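Skiltbridge Home Kitchens list
Subject: Re: Moths in the flour AGAIN (long, sorry)
16 Feb 2019 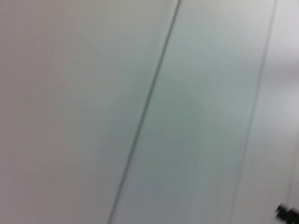 Pantry moths are patient little creatures, and I say that as someone who has now lost to them three separate times in the same kitchen. I read the message below over my breakfast and felt so much sympathy that I let my oatmeal go cold. The first thing I'd like to tell you is that you're not a dirty housekeeper, whatever your sister-in-law said, and the second is that you have very likely been cleaning the right shelves and stopping a bit too soon. A thin dark line where two pale panels meet, like the one in the photo, is the kind of place I never gave a thought to until my second round with these things. A caterpillar that has finished eating wants to go off somewhere snug to spin its cocoon, and it will walk a surprising distance to do it. Mine went up the wall and into the crack over the pantry door. I had scrubbed every shelf with hot soapy water and felt very pleased with myself, and the whole time they were sitting up above my head.

I'll answer your questions in between, the way we used to do it on the old list, if that's all right with everybody.

> Hello all, I'm fairly new here (moved to Skiltbridge in August) and I
> hope this is on topic. I bake a lot and I buy flour in the big sacks
> from Halilović because it's so much cheaper that way. About a month ago
> I started seeing little brownish moths in the kitchen in the evening.
> I found webby stuff in the cornmeal and threw it out. I cleaned
> everything. Two weeks later they were back.

Welcome, and of course it's on topic! We had a thread on pressure cooker gaskets that went on so long that people started having birthdays in it.

Two weeks is about what I'd expect, I'm afraid. The grown moths you see flying around in the evening don't eat your food at all, they're only looking for company and a place to lay eggs. It's the young ones that do the eating, and they can be tucked away for weeks, longer in a cool house. So when you clean on a Saturday-morning sort of impulse and get rid of the cornmeal, you've taken away one nursery and there may be another one, plus the ones already wandering off to spin. I would count on keeping at it for a couple of months before you call it over. I know that's a discouraging thing to hear. It does go by, and the first evening you notice you haven't clapped your hands at anything is lovely.

> My question is, where are they coming from? Is it the Halilović flour?
> I don't want to stop buying from them, they're so nice, but I'm
> wondering.

It could be, and it could just as easily be anything else. I've bought flour from Halilović for years and I've had moths from: a bag of birdseed, a box of fancy dog biscuits, and (this was the bad one) a wreath made out of dried corn husks and little ears of popping corn that my niece gave me. It was hanging on the wall beside the stove looking beautiful and I'd walked past it every single day. So before you blame the flour, please go and look at these:

birdseed, and any pet food, including the open bag in the garage
dried chilies, whole spices, tea, especially the loose herbal sort
nuts and chocolate, even the chocolate in foil
dried flowers, wreaths, those beanbag neck warmers filled with wheat
the bottom of the toaster

The neck warmer was somebody else's discovery on this list and I have never felt the same about mine.

If you'd like to settle the matter of the flour, take a cupful from a new sack on the day you bring it home, put it in a clear glass jar with a tight lid, and leave it on a windowsill where you'll see it. Write the day on it. If nothing has happened after six weeks or so, your flour is most likely fine. And if something has, take the jar in and show them. They'd want to know, and I've always found them very decent about that kind of thing.

> Somebody at work told me to freeze everything. I have a normal
> refrigerator with a normal small freezer. How on earth do people do
> this with a 25 pound sack??

In shifts! That's how I do it. I split the sack into freezer bags, each one holding what I'd use for a big bake, press them flat so they stack like books, and put in as many as will fit. They stay for a week, which is longer than some people say you need, but my freezer is old and gets opened a good deal by a certain teenager. Then they come out and the next lot goes in. Let the bags come all the way back to room temperature before you open them or you'll get damp flour, and damp flour has troubles of its own. While the second batch is waiting its turn I keep it in a lidded bucket, well away from everything else.

If it's a cold February like this one you may be tempted to use the porch. I've tried it. It went up above freezing every afternoon and I wouldn't trust it, and besides, the squirrels took an interest.

> Also what containers do you all use? I've been using the plastic tubs
> that takeout comes in and I'm guessing that's not good enough.

No, sorry. I've seen a caterpillar the width of a pencil lead come out from under a lid I'd have sworn was shut, and they'll chew straight through a thin bag. You want something with a rubber or silicone ring in the lid, or a screw top jar that really bites down. I have a row of the Allura square jars that I bought one at a time over a whole winter, and I'm fond of them, though the lids are stiff and my hands aren't what they were. Old pickle jars do the job every bit as well if you can get the smell out. (Baking soda paste on the inside of the lid, overnight, in the sun if you have any. Dill is stubborn.)

The nicest thing about glass is that when something does get in, it can't get out, and you can see it. You lose one jar of lentils and the rest of the shelf is safe. It took me far too long to appreciate that.

> Do the sticky traps work? The ones at the hardware store are Vosano.

I use those very ones and I like them, with one warning. The bait only calls the male moths, so the trap tells you how things are going more than it fixes anything. I put up 2 of them, one in the pantry and one across the room by the broom closet, and I look at them when I take out the trash. If they stay clean for a good long stretch you can start to relax. Please don't hang one next to an open window in summer, you'll be inviting the neighborhood in.

What I'd do this weekend or whenever you have a free afternoon, in the order I do it myself:

Everything comes out, every last thing, onto the table. Open and look. If it's webby or clumpy it goes into a tied bag and straight to the outside can, and I mean right then. Take the shelf liner up and throw it away. Vacuum with the skinny nozzle along every edge and corner, the peg holes where the shelf supports go, the underside of the shelves, the hinges, and any gap where one piece of the cupboard meets another. Empty the vacuum outdoors. Wash it down, let it dry properly with the doors open. Then get a chair and a flashlight and look UP, along the top of the wall and around the light fixture and the curtain rod. The cocoons look like a bit of lint. If you find one, a damp paper towel takes care of it.

Some people fill the gaps with painter's caulk afterward. I did the one over my door and left the rest, because I rent and I'm lazy, and I've been clear for two years now. I do the nozzle every spring.

Skip the bay leaves, by the way. I know they're in all the household hint books and I had them in every canister for ages. I found a cocoon spun onto a bay leaf.

Don't throw out more than you need to. A sealed can is fine, sugar in a good jar is fine, and salt never bothered anybody. I've known people to toss the entire pantry in a fit of despair and then have to buy it all again, and that's a sad trip to the store. Anything you're unsure about can take its turn in the freezer with the flour.

Do write back and let us know how the jar on the windowsill comes out. And if you ever want company for the big clean, I'm over by the library and I'll bring a chair and a flashlight, and probably a coffee cake, made with flour that's been through the freezer.

Warmly, from the kitchen with the wreath (since retired)

2 shares
261 comments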